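Imprimer | Envoyer par e-mail

Ludothèque de Grerora – point d'étape, décembre

Le tri des jouets de plein air est terminé : 143 articles gardés, 23 écartés. Les ballons sont rangés à part, le reste attend des bacs. 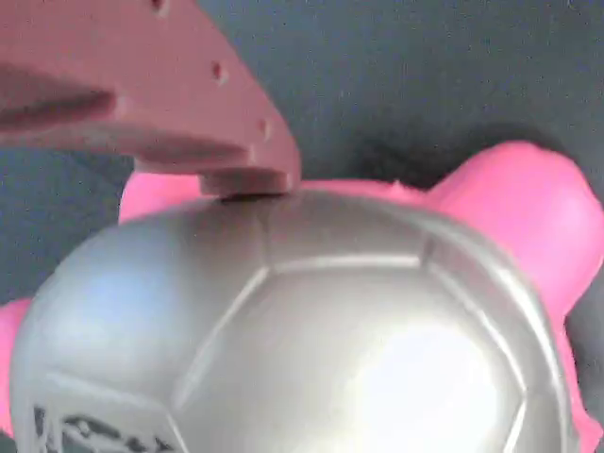
Ballon argenté et jouet rose, lot « extérieur ».

Dépenses : 599 euros sur 3000. L'achat des bacs est reporté à janvier.

Sharada Rajan

À lire aussi
Inventaire des puzzles
Prêt aux écoles de Brasley

Commentaires
Alcides T. : Bien reçu. Le devis des bacs ?
S. Rajan : Lundi.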